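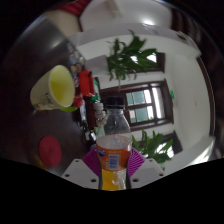
Bottle with orange wrap label, black cap. Paper cup on the table beside it.

March, 14:20, Inesham bench room

Label adhesion, orange drink bottles, continued from the Charbonneau batch. Wrap is Clotex film, Tidel hot melt at the lap.

Sample 2 done at the window end. Shoulder is clear and empty, so the fill line sits behind the label and can't be read without lifting the wrap. Note for the form: record fill by weight only. Gross 242 g with cap on.

Barcode panel is pale with blue marks. Small print near the panel not legible in the photo; retake closer if we need the lot code from it.

Lap peel at 80 mm/min. Film let go of the glue cleanly, no tearing. Second pull the same. Residue stays on the bottle side and rolls off with a thumb.

Lower body is narrower than the label zone. Check whether the bottom edge of the wrap flares there. Could not decide by eye, need the feeler strip.

Cap torque not measured, gauge is out for calibration.

To do:
- repeat peel after 2 h in the cold cabinet
- ask Clotex for the film data sheet, current revision
- clear the cup and the red disc off the dark table before the next set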